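1/ I've been repainting the floor of my back porch in a checkerboard and a few people asked how the layout works. Long thread, mostly about measuring and masking.

2/ The porch was painted in a solid gray by the last owners. It held up fine on the sides and wore off by the door. I wanted squares so the next worn spot would be easier to patch.

3/ Blue tape in a grid, if you've never worked with it:
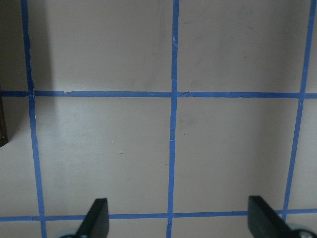
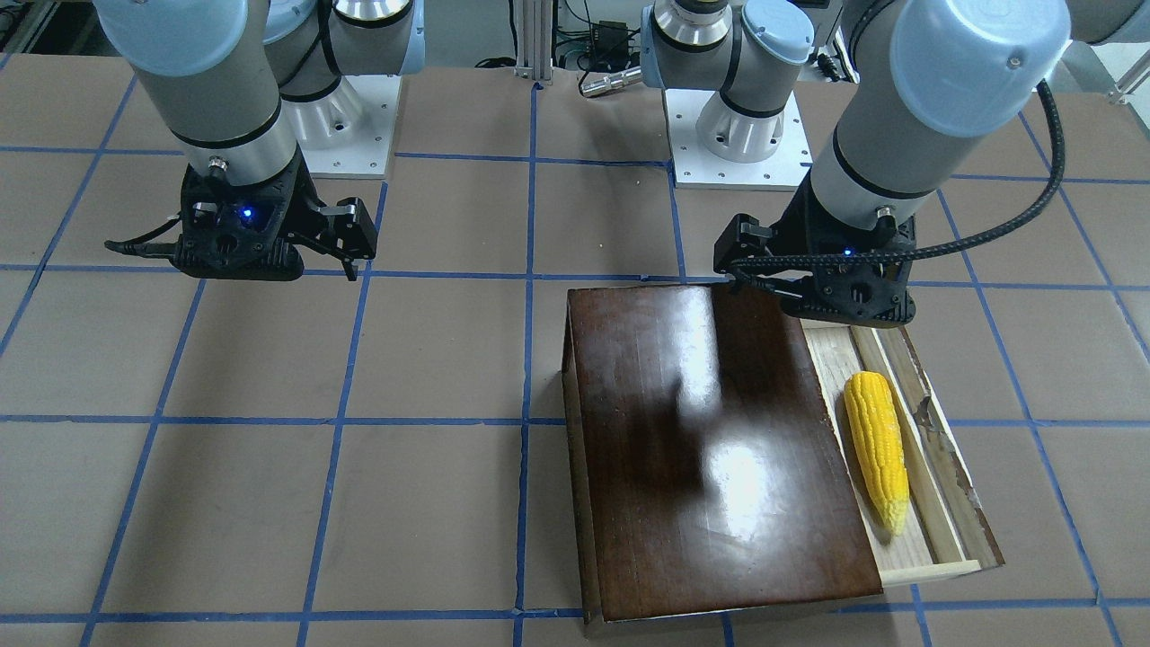 Blue painter's tape, tabletop size, both pictures.

4/ Start from the middle of the floor. Find the center of each wall, snap a chalk line across, then do the other direction. If you start from a corner, every mistake in that wall follows you to the far side.

5/ My house in Kandcombe was built in pieces and the porch is wider at one end. I didn't try to fix that with the squares. The border takes up the difference, and with chairs out there you don't see it.

6/ Check the crossing of your two center lines before anything else. Measure 3 feet on one, 4 feet on the other, and the diagonal should be 5. Mine was off the first time and I had to wipe the chalk and snap it again.

7/ Cleaning took longer than painting. Degreaser, rinse, scrape, sand, vacuum, wipe. Then I let it dry overnight with the fan on.

8/ Paint is Kütt porch and floor, satin, in a cream and a dark green. The green needed a second coat. The cream needed a third, going over gray.

9/ Do the whole floor in the light color first. Let it cure longer than the can says. I waited 2 days in July and still pulled up a patch near the steps when I took the tape off.

10/ Tape goes on the outside of the squares you're about to paint dark. So the tape isn't centered on your line, it sits next to it. I put a small X of scrap tape in every square that stays light. I painted the wrong one anyway.

11/ Press the edges down with a plastic scraper. Then brush a thin coat of the LIGHT color along the tape edge and let it dry. Whatever bleeds under is the same color as the floor. Then paint the dark.

12/ Pull the tape while the last coat is a little soft — slowly, folded back low against the floor. If it starts to lift paint, stop and run a utility knife along the edge.

13/ Someone asked about cost. I spent $100 on paint and tape together. The roller and tray I already had. I bought the tape at Etora because the hardware store was out of the wide rolls.

14/ Someone else asked about stencils. Etirari sells a checkerboard one and I looked at it. Fine for a small entry. Over a whole porch I think you'd spend as much time lining it up as you would taping.

15/ Touch-ups: small artist's brush, good light, early morning before the floor heats up. I keep leftover paint in two jars labeled with the color and the month.

16/ Furniture went back after 8 days. Felt pads on the chairs, nothing with rubber feet. Rubber can stain fresh paint and I've done that once already, on a different floor.

17/ Next is the steps. Plain green with grit mixed into the last coat. I'll add to this thread once they're dry.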